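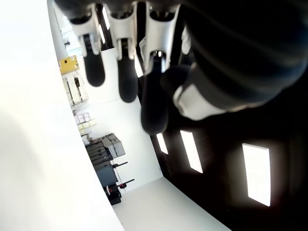 ## Inventory Clerk, Night Shift (Zaltier)

**Reference:** 3232
**Employer:** Pistard
**Hours:** 10 p.m. to 6 a.m., four nights per week
**Closing date:** June 20, 2020

Pistard stores and ships spare parts for commercial laundry equipment. The Zaltier building holds 2000 bin locations on two levels. The clerk performs cycle counts, posts corrections to the stock system, and prepares discrepancy reports for the day shift.

### Duties

- Count assigned bins and record the results on a handheld scanner.
- Recount any bin with a variance above two units.
- Relabel damaged or unreadable bin tags.
- Close open transfer orders before 5 a.m.

### Requirements

- One year of stockroom or warehouse work.
- Working knowledge of spreadsheets, including lookups and filters.
- Able to lift 40 pounds and work from a rolling ladder.

Forklift certification is useful but not required. Training lasts three weeks and takes place on the day shift.

Send a resume and two work references to Driss Kamel, Stock Control, Pistard, P.O. Box 1687, Zaltier. Put the reference number on the first page.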